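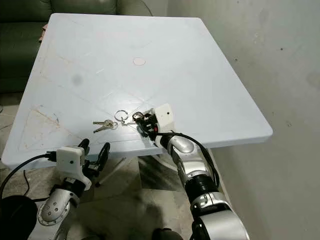 Category: Workshop Practice > Robotics
Search this book Go
Print this chapter | E-mail this chapter

Chapter 10
Two Arms at Home: What Are You Building?

Plenty of people start a two-armed robot in a spare room or a shared shop. Far fewer can tell you what it does on a bad day. Keep that in mind as you read this chapter, including the parts we wrote.

The Tremidby build followed here has 44 steps and a parts bill of 978 dollars before the arms themselves. We doubt the second figure. It leaves out spare cable, replacement fingers and the labour of people who had day jobs.

Be just as wary of the word "works." A builder's log for August says the gripper "handles keys." How many tries? Starting from where on the table? Did someone straighten the ring between runs? The log is silent, and a short clip won't settle it either.

Small metal things on hard plastic are a fair test, though a narrow one. Before you bolt anything down, write out 3 jobs you expect your machine to do, and what would count as failing each. Section 10.1 begins with the grippers.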